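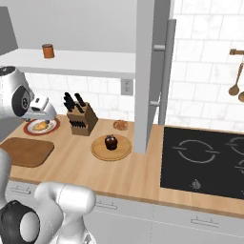 When does the new food scrap collection start in Jolidby? The first bins go out in June, and pickup begins the week after delivery.

The town has signed a contract with Ondex to collect kitchen scraps from 3306 households on the east side. Each address gets one sealed bin with a capacity of 5 gallons. Bread, peelings, coffee grounds and cooked leftovers are accepted. Liquids, grease and plastic liners are not.

Material will be trucked to the Moten composting site, which is permitted to process up to 1000 tons a year. Finished compost will be screened and tested before release - residents may collect it free of charge at the Oyelaran Road depot.

Search this site Enter keywords Go

Trash pickup days stay the same. Bins left out with the lid open will be tagged and skipped until the next round.
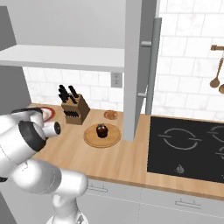

One east side resident asked at the public meeting whether apartment buildings would be included, and was told that shared bins are under review for a later phase.

Posted 04/04/2022

5 shares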